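Re: [jobhunt] one page or two??

Hi all, and hi Thaís, good to see you posting again!

I went through this very thing in October when I applied to Gumell, so here's my two cents. 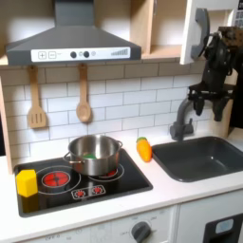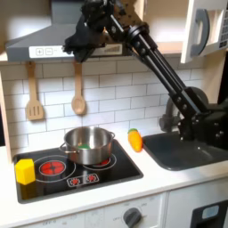

Thaís Medeiros wrote:
> My resume is 1136 words and the Camacho posting says
> "keep it brief." Do I cut the old jobs or shrink the font?

Please don't shrink the font! I cut everything before Prikadent down to a single line (title, company, done) and moved the software stuff into the job entries. Mine was 1728 words before that, so yours is in better shape than you think. Send it to me off-list if you want a second pair of eyes, I'm usually up till 11.

Valentyna Stelmakh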